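Burna 6 cockpit table - one season in

I bought the Burna 6 at the end of last summer, after our old folding table finally let go of its hinge somewhere south of Putlow with a full pot of chili on it. (The dog was thrilled!) It cost me 200 dollars, and I've now eaten, plotted, played cards and once slept on it, so I think I can give it a fair write-up.

Fitting it

The kit comes with a pedestal, a deck socket, a bag of bolts and one page of instructions that looks like it was translated twice. My friend Zeeshan Mirani came down to help, and between us we had it in by lunch. Bed the socket with plenty of sealant and let it cure overnight before you put the leg in. The bolts they give you are too short for a cored deck, so pick up longer ones first - I had to walk all the way to the chandlery and back in the heat.

Under way

We've put 2,000 miles on it now, most of that on the run out to Kusside and home again. In flat water it's wonderful. In a cross sea the pedestal has a little wobble, maybe from the collar, and a strip of thin rubber cured most of it. I've leaned on it hard getting past the wheel and it has never popped out of the socket. 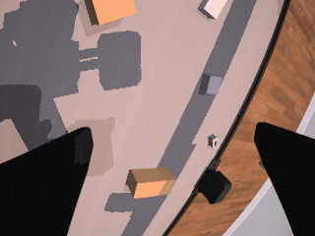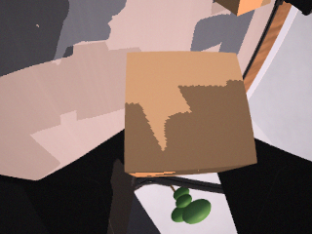

What I don't like

The locking lever is on the wrong side for anyone sitting to port, and you can't flip it around. The cover is a joke, too. Mine split along the seam by August, and a new one from Burna is 120 dollars, so I had a canvas guy sew me one and it fits better anyway.

The other thing is the drink holders. They're sized for skinny cans, and my coffee mug just sits on top looking silly.

Burna or Aerts?

I looked hard at the Aerts before buying. It folds smaller and the leg feels stiffer, but you need two hands and a fair bit of swearing to get it down, and on a boat I want one hand free. If you mostly eat at the dock, get the Aerts. For longer trips I'd buy the Burna again, with the longer bolts and without the cover.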